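**Progress report to the Lungu fund, second period**
Brorncombe returns depot, mixed-goods picking

The work this period was on the mixed bins, the ones with small odd items that come back without packaging. We started there because it is the job staff most often ask to be moved off. Picking from a deep bin for a whole shift means bending and reaching, and two people had asked for lighter duties before the project began.

The test bench has run every working day since the start of August. In that time the arm made 1,023 pick attempts. Hard items with a clear shape are going well. Clear film and crinkled wrapping are still the main cause of missed picks, and items lying against the bin wall come second. Zusance supplied softer fingertips in the middle of the period and we have kept them on.

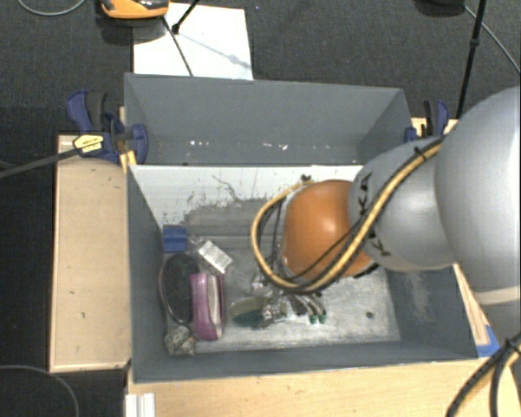
Staffing has not been reduced, as agreed in the grant terms. Five pickers have been trained to run the bench, each with 30 hours alongside our lead, Chae-won Seol. They load the bins, clear stuck items and note down each miss and its likely cause. Four of them want to carry on in the new role. The fifth prefers the packing line and has gone back to it on the same pay.

The change has not been all gain. Pickers used to talk across the table while they worked, and minding the bench is a quieter job. Several said the waiting is more tiring than they expected – you have to watch, but there is not much to do with your hands. We now swap people between the bench and packing at the mid-morning break, and complaints have dropped.

The move to the Jistex stock system is behind schedule. Misses are still written on paper and typed in at the end of the shift, which takes more than half an hour. This should have been finished by now, and it will be the first task of the next period.

For the next period we plan to:

- connect the miss log to Jistex
- try a shallower bin with sloped sides
- write the job description and pay grade for bench operators with the staff representative

No change to the budget is requested.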